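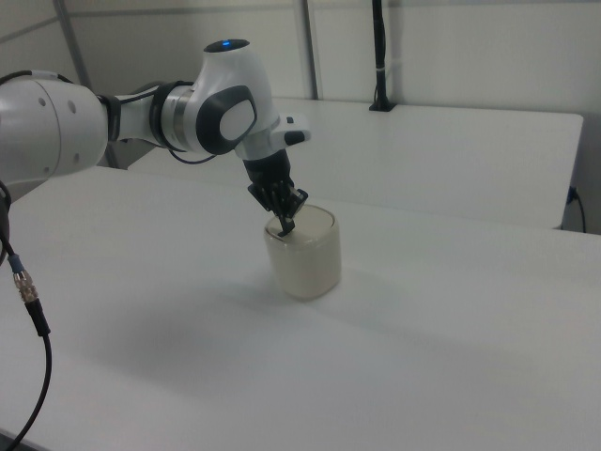
A large white tabletop.

Keeping a White Work Table White
By Shamim Durrani
Posted Oct 19, 2020

White tops are popular for sewing rooms, craft rooms and workbenches, and they are good to work on. Small parts show up and the light bounces around nicely. They also show coffee, pencil, glue and every place you ever dragged a toolbox. I have had one in the back room at Clisgate for years and it still looks decent. Most of that comes down to wiping it often and keeping a few harsh things away from it.

Everyday cleaning

Brush off the grit first with a dry cloth or a soft counter brush. If you go straight in with a wet rag you push sand and metal dust across the surface, and on a glossy top the scratches catch the light from every angle. After brushing, use warm water with a small squirt of dish soap. Wring the cloth well. Rinse with a second cloth and dry with a third. Skipping the rinse leaves a film that feels a little tacky and picks up dirt faster than before.

Old T-shirts make good drying cloths. Cut off the seams and anything printed.

Pencil and pen

A plain white eraser takes off pencil. The pink ones can leave a smear of their own. For ballpoint, put rubbing alcohol on a cotton pad, hold it on the mark for a few seconds and lift. Test under the edge first if the top is painted, as alcohol will soften some paints. Permanent marker comes off the same way but usually takes two or three pads. Keep turning to a clean side or you will end up with a gray patch in place of a line.

Glue

Let white glue dry all the way. Half-dried glue smears. Once it is hard, slide a plastic scraper under it – an expired store card does fine. Hot glue pops off if you hold an ice cube in a sandwich bag against it for a minute. Super glue is the bad one. Acetone will loosen it, but acetone also ruins a lot of plastics and most paint, so I leave small drops alone and work over them.

Yellow stains

Tea, coffee and turmeric are the usual ones. Mix baking soda with enough water to make a paste, spread it over the stain and leave it for fifteen minutes. Wipe it away without scrubbing. Repeat the next day if needed. Do not mix bleach with anything else you have under the sink. If the whole top has yellowed near a window, that is sunlight and no cleaner will bring it back. A blind will slow it down.

Scuffs and scratches

Black scuffs from rubber feet come off with a melamine sponge. Go lightly, because it is an abrasive and will dull a shiny finish. For a shallow scratch in a solid surface top, 1000 grit wet-and-dry paper used wet, with a little soap, will blend it in. Work a wider area than the scratch or you get a dip. Never do this on laminate. The colored layer is thin, and once you are through it the job is over.

Stopping marks before they start

Stick felt pads under anything that lives on the table. I pay 89 cents a card for them at the hardware store and replace them every December, when they have gone flat and full of grit. Rubber feet look kinder, but some kinds leave a brown ring that soaks in for good.

Put a cutting mat down before using a knife, even for one cut. Keep a scrap of hardboard for hot things and another for paint. Lift tools to move them. Tie cords up so that they are not dragging across the top all day.

If you share the table, leave the cloth and the spray bottle in plain sight. Mine hang on a hook at the end. When they were in the cupboard, the table got wiped on weekends and spills sat there in between.

Next time: getting rust rings out of a sink.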